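Trummer two-arm bench cell
Product no. 624-30
Demonstration unit available to view at the Wirmont showroom

Overview

The Trummer is a two-arm cell for light handling work on an ordinary table. It is meant for firms and colleges that want to try out pick, hold and place tasks on small, mixed items before they commit to a fixed line. The cell arrives on one pallet and needs a single-phase supply and a level floor. No fencing is required at the standard speed setting, though buyers must carry out their own risk assessment.

Both arms run from one Skisa controller, housed in the base. Tasks can be taught by hand guiding or written in the Skisa editor, and a taught task can be opened and changed in the editor afterwards.

What is supplied

Two arms on a shared base
Skisa controller and hand unit
Two grippers, with a spare set of finger covers
Wrist camera and cable set
Printed manual and wall card

Technical details

Supply: 230 V, single phase
Positions stored per task: 1,000
Start-up time from cold: 30 seconds
Teaching modes: 3 (hand guiding, hand unit, editor)
Warranty: 3 years, parts and labour

Open day at Wirmont

The cell will be running at our open day on September 27, 2024, from 10 am until 4 pm. Staff from the Lundville workshop, where the cell is built, will be on hand to answer questions about fitting and servicing. Visitors can use the hand unit themselves once they have had a short safety talk.

You are welcome to bring small parts of your own to try. Please keep them dry, free of oil and light enough to lift in one hand. We cannot run sharp items or anything made of thin glass. If you would like a part tested in private, book a slot in advance, as the side room takes one party at a time.

Parking is at the rear of the building. The showroom is on the ground floor and has step-free access from the car park. Tea and coffee are provided. There is a café across the road for lunch.

The work at hand

Long, narrow parts are a common request from visitors. A tapered rod can be held upright by its rounded tip, with one finger pressed against each side, above a shallow tray.

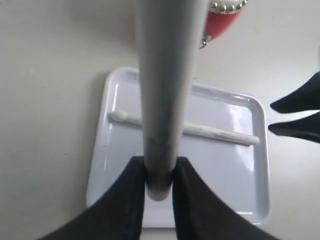
Product News, Issue 30, page 3

Trays of most sizes can be used with the cell. Plain white plastic ones with a raised rim are fine, but glossy surfaces throw back a lot of light, and the camera exposure may need to be set by hand. The manual covers this under Lighting.

Ordering and hire

The Trummer is sold direct from Lundville. Cells ordered before the end of July were delivered with the earlier hand unit, which can be exchanged free of charge. Hire is by the month, with delivery and set-up included. Prices are sent on request, and quotations stand for 30 days.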